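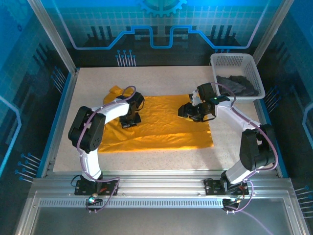 Naomi Mwaipopo

April, notebook entry, morning and then finished after lunch

Continuing the trial of the two listening formats for the coaching practice workshop. Kipchumba ran the Stilturside group and I ran Brostesthorpe. Same handout, same practice pairs format, different instruction at the top of the page. Writing this up before I look at his notes so that mine don't drift toward his.

Set-up as agreed: each session is 60 minutes. Pairs take turns as coach and client. The client brings a real work problem, nothing too raw. In format A the coach may not ask anything until the client stops on their own. In format B the coach can ask a question whenever they like, but it has to be one that begins with "what". After each turn both people write for five minutes without talking.

I had format A. Notes in order.

The opening took too long. I read the confidentiality paragraph aloud and then people had questions about whether the written sheets would be collected. They would not be, and it says so on the sheet, but it's on the back. Move it to the front. I also want the sentence about stopping at any time moved up, and the font made bigger, as two people held the page at arm's length.

First turn. Most coaches managed the silence for the first while and then began nodding hard. I hadn't expected the nodding to matter as much as it did. One client wrote that it felt like being hurried along. Another wrote that she took it as agreement and went further than she meant to in criticizing her supervisor, then felt uneasy about it. So the silent format isn't neutral. I'd like to add a line about keeping the face and head fairly still, but worded so it doesn't turn people into statues. Tried a few versions in the margin and didn't like any of them. "Listen as you would to the radio" is the least bad. Ask Kipchumba.

The clients did run down by themselves, as we'd hoped. The usual shape was a long stretch about the other person, a pause, then a shorter stretch about what they themselves had done or not done. In three pairs the second stretch came without any prompting. In the others the coach jumped into the pause. I think the pause is where the training should be, and we have given it one sentence in the handout. Needs a half page and a practice round of its own.

Second turn, roles swapped. Worse than the first, which surprised me a bit. The new coaches had just been clients and were still chewing on their own problem. One of them said as much. Either we put a proper break between turns or we run the second turn after coffee. I'd go with coffee. The room at Brostesthorpe has a kettle down the hall and the walk there and back would do people good.

Debrief. I asked what the client had left with. Answers varied a lot. One man had a decision, a small one: he'll tell his manager he can't cover the Keltska account past the end of the quarter. One woman said she had nothing new but felt less wound up. I'm inclined to count that as a fair result for a first round, though it isn't what we told the organizers we were measuring. A third person was annoyed. He said he came for advice and got a quiet person looking at him. I thanked him and wrote it down word for word. He has a point about the description we sent out in advance, which says "guidance" twice. Change that wording before the next group.

My own mistakes, for the record. I stepped in on one pair at the side table when I thought the client was stuck. She wasn't stuck, she was thinking, and she lost the thread. I should have stayed in my chair. I also let the debrief run over and cut the last writing period short, so the second set of sheets is thinner than the first and shouldn't be compared with it directly.

After lunch: now have Kipchumba's notes in front of me. Format B, Stilturside.

His coaches asked too many questions early on. The "what" rule was kept, more or less, but people found ways around it. "What made you not just tell him?" is a why question in a coat. He let them go and raised it afterwards, and the group laughed and fixed it in the second turn, so his second turn was better than his first. Opposite of mine. He had a break between turns, unplanned, when the building people came in to look at the thermostat. That supports the coffee idea but I don't want to lean on it too much.

His clients got to their own part in the problem sooner than mine. They also, reading between his lines, got there a little because they were led. One wrote "I said I'd take responsibility for it but I'm not sure I think it's mine." I keep going back to that sentence. If a client owns up to something only to satisfy the coach, we've taught them to perform, and they'll drop it by the time they're back at their desk. Kipchumba reads it more kindly, as someone partway through changing her mind. We've agreed to ask her, if she's willing, at the follow-up call.

Where we disagree: he wants to merge the formats, silence first and then "what" questions. I'd like to run each of them one more time on its own, with the handout fixed, before mixing anything. If we merge now we won't know which half did what. He thinks I'm being fussy given how small the groups are. Possibly so. We'll settle it on the phone.

Where we agree: the writing periods are worth keeping in both. People grumble at them and then fill the page.

To do

Front of sheet: confidentiality, who keeps the paper, stopping at any time.
Half page on the pause, with a practice round.
Line about nodding. Kipchumba to try a draft.
Take "guidance" out of the advance description.
Break between turns, both formats, same length.
Follow-up calls: I take Brostesthorpe, he takes Stilturside, except that we swap the annoyed man and the woman with the responsibility sentence — each of us is too close to our own.
Ask Nyaga whether their front room is free for the next round. It has better chairs and a door that closes.
Type up the client comments with names off and put them in the shared binder behind the blue tab.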